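23 Mar 2026

**Progress report: live streaming of the Holtia regional basketball league**

We're now well into the second half of the season and the numbers are lovely. The opening round drew 2565 viewers on the Prenex stream. Last weekend's derby drew 3116, our best yet!

Your grant has paid for 33 live games so far. All six clubs have had at least one home fixture shown, and the smaller halls look far better on screen than we dared hope. Sound is still patchy at Paulauskas Hall — the commentary drops out whenever the scoreboard horn goes — and we've asked Nulonico for a new mixer on loan.

Talks on the rights for next season have started. Prenex would like the semi-finals and the final as one package, and the clubs are keen. We hope to have terms agreed well before games restart in September.
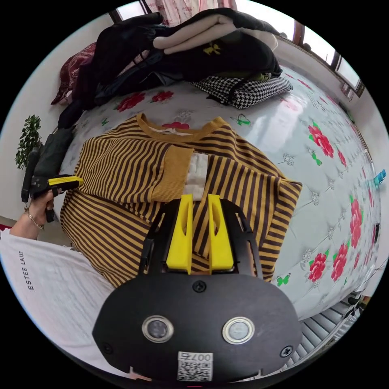
Holtia League Media Team

Still to do before the play-offs: book the second commentary pair, confirm start times with the clubs and send you the spending sheet. We're under budget on travel and slightly over on data.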